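May 2023 — Flaltdale cell, notes on the wrist tag tracking 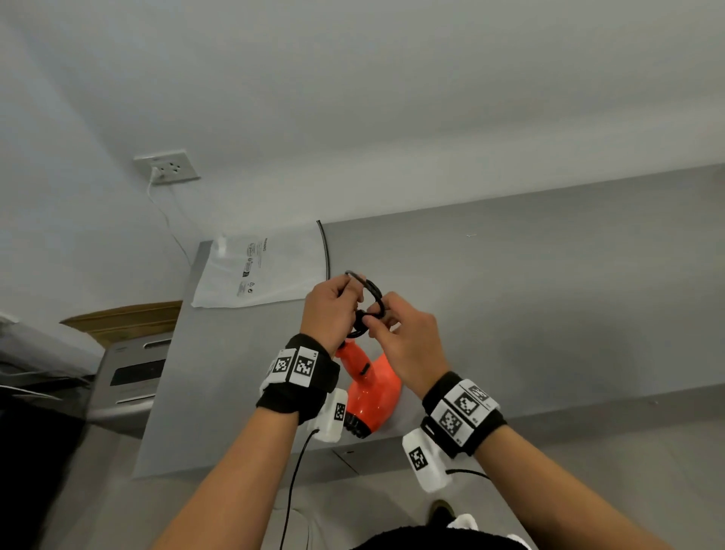

Tag dropouts again on the Troloneck cell, and I'm still not buying the Jevden line that it's all lighting. We went through 477 clips and the losses bunch up where the wrists turn, whatever the lamps are doing. Cord winding is a good test for it: both hands up, loops of black cord between them, two square tags on top of each wristband and a smaller one on the box underneath. If the top pair goes edge-on, the box tag ought to carry the pose. I doubt it does.

Exposure left alone. Re-ran the calibration with 251 views, error almost unchanged. Wyss mount bolts checked, 4 of them, one a quarter turn slack — nipped up, no difference in the numbers.

Next: log each tag ID separately, then swap the left cable and repeat. No new lamps until July at the earliest.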